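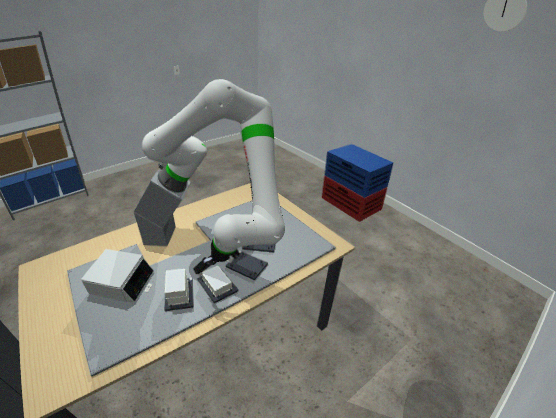
Small workshops and the cost of standing charges

Stella Kirui has spent 11 years advising small firms in Helivdale on their electricity contracts. Most of her clients, she says, look at the unit rate and stop reading.

"The standing charge is payable whether or not you switch anything on," Kirui said. "One joinery had been paying it on a second meter that served a disused outbuilding. That came to 502 pounds a year."

She asks each new client for a full year of bills. A single winter bill is of little use, as heating hides the base load. Half-hourly readings are better where the meter supports them.

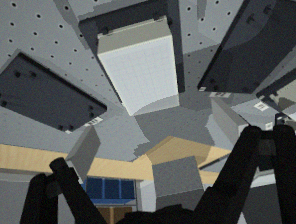
White box and dark panel mounted on perforated board.

Seul-gi Na, who keeps the accounts at Todusell, went through the process last December. The firm had rolled on to its supplier's default tariff when a fixed term lapsed.

"We missed the notice period," Na said. "The renewal letter went to our old address. Moving to a new fixed contract took 1,899 pounds off the annual bill."

Of that, 600 pounds came from reducing the agreed supply capacity, which had been set for machinery the firm sold before Na joined.

Kirui advises checking the capacity figure before signing. "Raising it again later can mean a new application to the network operator," she said. "Get the peak demand in writing first."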